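Towel Folding Working Group, Allville Site
Minutes of the May meeting, started a few minutes past the hour
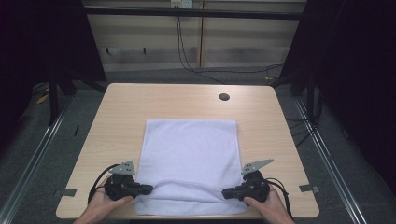 Why did the left gripper let go of the towel on Saturday? The finger closed late. The log shows the close command going out on time and the finger answering it 242 milliseconds afterward, by which point the hand had already started to lift, so the corner slid out and the fold came undone.

That was the question everyone had come in with, so we took it first and left the usual reports until later. Thank you to all who stayed on past the end of their shift, and to whoever brought the coffee cake.

1. The late closing

The Saturday crew went over their notes with us, and very good notes they were. The fault showed up in 11 folds out of 72, always on the left and never on the right. Nothing was damaged and the operator was not hurt, though she did say that the finger snapping shut after she had given up on it made her jump, and that her other hand had been on its way over to help. We all agreed this is the part that matters most. A slow gripper spoils a fold, and we can live with that — a gripper that closes when a person no longer expects it to is a safety matter, and it has gone into the safety book as one.

There was a long and friendly discussion of the cause. The Sirnetti people think the cable is to blame, as it gets bent at the same spot every time the hand turns inward. The Jiang office leans toward the last software update, which changed how old commands are held in line when the connection stutters. It was pointed out, fairly, that both could be true at once. A bad cable would cause the stutter and the update would then deliver the command late.

Agreed: the left cable will be swapped first and the same fold repeated with nothing else changed. If the fault is still there, we go back to the earlier software and try again. We will not do both on the same day, tempting as it is, or we will be sitting here next month having this same talk.

Agreed: any close command that is more than 20 milliseconds old is to be thrown away. Jiang will write this up and send it around before it goes in.

2. Working rules until the fault is cleared

Fingertips stay off the black finger while the power is on, even to free a snagged loop of terry cloth. If a corner slips, the operator holds both hands still, says "stop" out loud, and waits for the second person to cut the power. No one is to run the grippers alone. A few members felt this was a lot of fuss over a towel, and they were heard out kindly, but the rule stands.

3. Other business

Beston has offered to look at the old cable once it is off, and we were glad to accept. Please label it before it goes in the mail. The last one sat in a drawer for over a month with no tag on it.

The request for thicker towels was put off again, with apologies to the folks who asked.

The next meeting will be at the same time and in the same room, and the cable results will be first on the list.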